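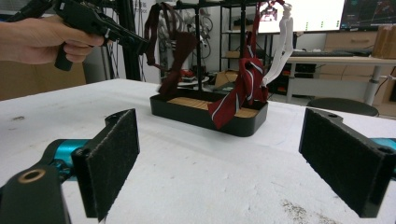 Tie rack w/ the slat tray, maroon one on the left

Counter rack for bow ties, anyone keep using one?

knotworthy
Posts: 1,491
Ok so. Finally got bow ties out of the shoebox. Black metal rack, two uprights, bar across the top with little hooks that turn up, whole thing sits in a black tray with wood slats in the bottom. Been trying it out with the maroon ones first, they get the most wear.

Question is do you guys leave them hanging full time or only between wears? Mine were folded in the box and the wings have creases I can't get out. Hoping gravity does something. Also does the strap stretch, that's my main worry.

For reference I sing with Stusonness (a cappella, sixteen of us, everybody in maroon) so they go on and off a lot April through summer.

ferry_lane
Posts: 212
Gravity won't do anything for wings. Bow tie weighs nothing. Steam it.

Hanging is fine for the strap tho. Mine have been up for years, same length they always were.

pocketsquare_dan
Posts: 700
Disagree on the hanging. Silk, sure. Anything with a bit of give in the band, no. I had two Prumel ones on hooks behind the closet door and the neck got long enough that I had to move the slider up a full notch. Flat in a drawer, face up, nothing on top. Done.

ferry_lane
Posts: 212
Sliders slip. That's a slider problem. Not a hanging problem.

pocketsquare_dan
Posts: 700
Both sliders, same amount? ok

knotworthy
Posts: 1,491
Guys. No drawers free. That's why the rack lol. What about the hooks themselves, do they leave a dent?

mrs_oleander
Posts: 38
Hook dent is real if the hook is thin and you hang from the wing or the knot. Hang from the band. Loop it over so the bow hangs below and the metal only touches the part that goes under your collar. Who cares if that has a mark on it.

Long ties same idea, drape over the bar, wide end lower, don't put the hook thru the keeper loop. I did that to a nice Andreadis and the stitching came right off.

And watch the end hooks. Whatever's on the last hook always ends up hanging out past the tray and gets brushed off onto the floor.

knotworthy
Posts: 1,491
Ha yes, the end one. Mine does exactly that.
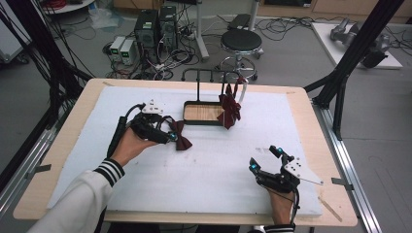
So what I've settled on for now is hang by the band like mrs_oleander said, bow dangling, and I go from one end to the other so I'm not reaching past one tie to get at the next. Bands tangle like crazy if you put two on the same hook. Learned that in five minutes. One per hook and they mostly behave.

Creases still there. Steamer tonight I guess. Any tips on not leaving water spots? Fabric is some kind of satin, label's long gone.

Bo-ram Cho
Posts: 400
Hi, I sew costumes so I do a lot of these. For satin:

Distilled water in the steamer, tap leaves spots.
Run it away from the tie for a few secs first so it stops spitting.
Thin cotton cloth between, a hankie is ok.
Steam from the back of the wing, then smooth it with your fingers toward the tip. Don't pull.
Let it cool all the way before you hang it. Ten min at least. If you hang it warm you just get a new crease where the band pulls.

For a pre-tied one, open up the knot wrap a little if it's loose enough, the fold hides under there and comes back.

Test the back of the band first! I don't know your fabric and some of the cheap satin goes shiny.

ferry_lane
Posts: 212
^ this. The cooling thing especially, I always rush it

pocketsquare_dan
Posts: 700
Or iron on low with the cloth, quicker. Steam never gets a hard fold out for me.

Bo-ram Cho
Posts: 400
Iron is ok for the band. On the wings it flattens the edges and then it looks like cardboard. I've wrecked some doing it. If the fold is really hard do steam twice and put a book on it overnight between two pieces of clean paper.

pocketsquare_dan
Posts: 700
So flat storage. Got it ;)

mrs_oleander
Posts: 38
lol

tallboy_hems
Posts: 9
New here sorry to butt in. Does the slat tray do anything for you or is it just for looks? Was looking at the Bivent one with the same kind of base and can't tell if stuff falls thru the gaps. Want to put collar stays and studs in there

knotworthy
Posts: 1,491
No idea on the Bivent, never had one. Mine the walls of the tray are raised so nothing's rolling off the side. But studs on slats, I wouldn't. Put a little dish in there. I'm keeping mine clear so the long tie has somewhere for the end to sit.

tallboy_hems
Posts: 9
Doesn't the end get wrinkled if it's sitting on the bottom tho

knotworthy
Posts: 1,491
Hmm. Probly yes. Didn't think about that. Could double it over the bar, shorter drop.

mrs_oleander
Posts: 38
Long ties don't belong on a low rack anyway imo. It's a bow tie rack / necklace rack. Roll the long ones from the narrow end and stand them in the tray. Best use of that tray. Keeps the thing from tipping too.

ferry_lane
Posts: 212
Rolling is for travel. Leave them rolled for months and they curl at the tip like a pig tail.

mrs_oleander
Posts: 38
Not if you roll loose. Mine don't.

ferry_lane
Posts: 212
Agree to disagree

knotworthy
Posts: 1,491
Ok update, steamed two of them. Distilled water, hankie, from the back. First one came out great. Second still has a line across the left wing, that's the one that was at the bottom of the shoebox under everything. Book tonight.

Also wiped down the tray, satin grabs every bit of lint. Do that before you start and not after like me.

Bo-ram Cho
Posts: 400
Nice! For lint use tape wrapped around your fingers sticky side out, very light pats. The roller is too strong on satin, it can snag a thread.

How many do you have to do?

knotworthy
Posts: 1,491
Mine plus whatever the other basses dump on me once they hear I own a steamer. So a lot.

pocketsquare_dan
Posts: 700
Charge em.

Still want to hear back on the straps in a couple months. Measure one now, end to end, write it down. Then we'll see who's right about the hanging

knotworthy
Posts: 1,491
Fair. Will measure the one on the end hook since it gets the worst of it, and keep one flat in an envelope to compare. Both same batch so should be a decent test.

ferry_lane
Posts: 212
Put tape on the slider before you measure or dan wins by default

knotworthy
Posts: 1,491
Taped. Both of them. Tape measure's in the car, brb

tallboy_hems
Posts: 9
following for the results. ordering a rack either way, my drawer is all socks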